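Print | E-mail

Petek Line, Kultura Station
Monthly platform and car inspection, January
Inspector: Pilar Tapia

1. Platform edge strip, both sides. OK. Two tiles chipped near stair B, not a trip hazard yet. Recheck next month.

2. Door alignment, cars 1 to 4. Car 3 rear door stops short of full open. Tagged for Prundora shop.

3. Floor gap at car ends. OK on all cars.

4. Guide tire wear, lead bogie. Within limit at 3,170 miles since last change.

5. Emergency walkway lights, Kultura to Furkumum. 8 out. Same run as December, so check the feed before changing more bulbs.

6. Power rail covers. One loose clip at pier 30. Tightened.

7. Fire extinguishers. Charged and sealed. Unit 688 is missing its date tag.

8. Platform phone. Works. Volume low at the north end.

9. Bench, trays and loose items. Passed. Keep items on the tray when the bench is in use.

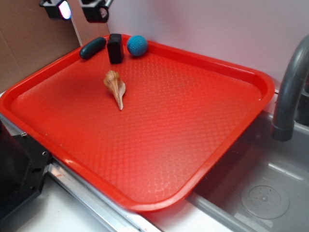 Item 9. Red tray on counter, with teal and black pieces at the far rim.

10. Station clock. Four minutes slow. Reset at 5:40 a.m.

Open items: 1, 2, 5, 7, 8. Car 3 stays out of the morning peak until the door is signed off. P.T.

Print this page | E-mail this page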